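Search this site Go
News > Community > Household
We use cookies to remember your settings. Accept Manage

Folding evenings begin again in Govinitz

The household evenings in Govinitz have started again for September, and the first subject is the one most people asked for: how to fold clothes on a bed when there is no table big enough for the work.

The evenings are arranged by Muvimstead, the neighbours' association, and they are held in the furnished flat on the ground floor of the Skonusley building. Last season 51 residents came to at least one of them. The doors open at seven in the evening and each meeting takes less than two hours.

Purificación Herrero, who leads the first part of the programme, has worked many years in hotel linen rooms. She told the residents at the opening that most people begin with the wrong thing. They take the clothes out of the basket one by one and fold them in the air, against the chest, and the result is never the same twice. She prefers to make the bed surface free first, to put the whole pile at one side, and to bring each piece to the middle before touching its corners.

"The bed is soft, so you must go slowly," she said. "If you pull, the sheet comes with you."

The question of the sheet received a long discussion. Mostafa Chraibi, a tenant on the second floor, asked if it should be ironed or at least pulled tight before the folding starts. Herrero answered that a fitted sheet with a few wrinkles does no harm to a shirt, but that a plain, light colour is a help, as dark clothes are easier to see on it and their edges are easier to find.
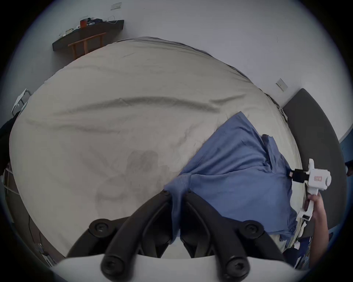 Dark blue things are also where people lose most time, according to Rocío Gaete, who will take over the second part of the programme. Seams and hems in such a colour are hard to follow in the evening, and she recommends to use the ceiling light as well as the lamp by the bed. She will show how to fold towels in thirds, and how to store them upright in a drawer - this is the method she uses at home.

There are 4 evenings in the series. After clothes and towels come bed linen and, at the end, the packing of a suitcase. Participants may bring their own laundry, clean and dry, but not more than one bag for each person because the bedroom is small.

The association has kept the price unchanged. Last season's contributions came to 868 euros, and 413 of this was spent on new sheets and hangers. The rest was used for the heating of the flat.

Places can be reserved with Bimla Lodhi at the Muvimstead office, in the mornings only. Residents who have already reserved for the whole series do not need to do it again.

Get our neighbourhood newsletter Your e-mail address Subscribe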